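# Purba Table-Clearing Set: planning and equipment notes

Category: Datasets > Manipulation > Household

Version 2, revised 05/07/2021

Purba is a set of short recordings of household packaging being picked up and sorted from tables. This file covers what is in it and what the equipment costs, for groups that want to budget for a similar collection.

## Contents

- 1196 recordings, 909 of them with the sorting label filled in
- 67 object types, mostly cartons, boxes, cups, bottles and wrappers
- Recorded in lived-in homes, with the furniture left as it stood

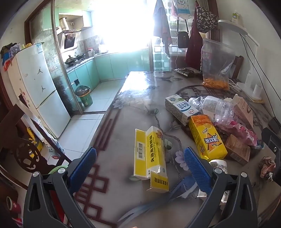 *Medicine box between the two pads, drink cartons and a crushed bottle to the right.*

## What to buy

Plan on two hand-held grippers per operator pair, one in use and one as a spare. We bought ours from Lerkent and the mounts from Millance. The grippers arrived in January, later than quoted, so order them before you book any homes.

Pads are the part to budget for. We replaced each pair after 300 recordings, whether or not the ribs looked worn. Flattened boxes and thin wrappers are hard to lift off a glossy tabletop with a smooth pad, and those recordings end up being repeated.

Put storage on its own line. Priselmont, our earlier pilot, had it under "other" and ran out of disk space before the last home was finished. Two copies on separate drives is the minimum.

## What we left out of the budget

- Travel between homes
- Labeling hours — these cost us more than the grippers
- Replacement screws and pins

## Known limits

Bright windows and shiny tabletops leave glare in many recordings. Printed packaging is in Chinese and English. Liquids and glass are not part of the sorting task.

## Comments (3)

**padlock_t:** Do the Millance mounts fit the older Lerkent grippers? We have four of those in a drawer.

**Maintainer:** Only with the longer screw. Order it separately.

**r_osten:** Thanks for listing the labeling hours. Our first quote missed them too.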